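Ok quick one, it's nearly 11 and I have to be up for the Thursday bus. Moving house update, part whatever.

So we are leaving Plerkwood. Lease is up in December and the rent went to a number I'm not going to type. New place is in Istbridge, top floor, smaller, no closet in the hall. Which means stuff has to go. A lot of stuff.

My rule this week was one shelf per evening. Did two shelves Monday and then none for three days, so. Average is fine.

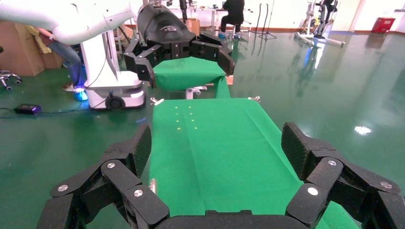 The books were the worst. I had 8 grocery bags ready for the library sale and then sat on the floor and read half a cookbook I have never cooked from. Put it back on the shelf. Took it off again. It's in the car now, don't ask me to check.

Seema Pandey from my old job came by and was brutal, in the good way. She held up every mug and I had to say yes or no before she put it down. No stories allowed. I kept four. Would of kept eleven without her.

Then movers. Got two quotes:

- Clingate: 724, includes stairs, want a deposit of 50
- Danko: 658, stairs extra, "we'll see on the day"

I do not like we'll see on the day. Third floor, no elevator, a couch that only just made it in here with the legs off. Going with Clingate I think. If anyone has used either of them please tell me before the weekend.
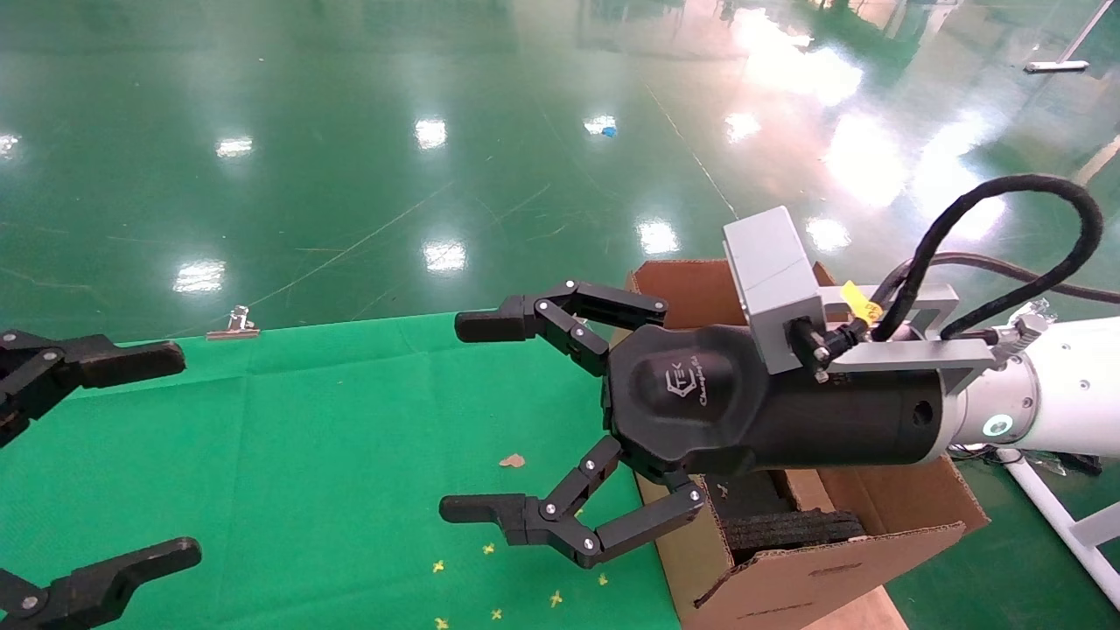 *Gripper close up, Changingtek on the housing.*

Other things I've learned, in no order. Old towels are better than bubble wrap for plates. Write the room on the SIDE of the box, you can't read the top once they're stacked. Don't pack the scissors. I packed the scissors. Opened three boxes with a butter knife looking for them and they were in with the Christmas lights, of course, becuase that's where I was when the phone rang.

Also the kitchen drawer. The one with batteries and takeout menus and a key that fits nothing. Tipped the whole thing in a bag and wrote DRAWER on it. That's future me's problem.

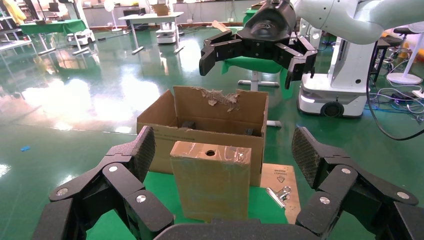
*Small taped box, bigger open one behind it.*

Still to do: change of address, internet people, the plants (do they go in the truck or on my lap?), give the downstairs neighbor her ladder back, patch the holes in the bedroom wall where the shelf was. I have filler somewhere. Probably in a box marked MISC, there are a few of those already.

I'm a bit sad about the light in this kitchen. Mornings are really good in here. The new one faces a parking lot, but it does have a gas stove and a window over the sink, and the bakery is a five minute walk, so I'll live.

Ok bed. More when I find the good pillow.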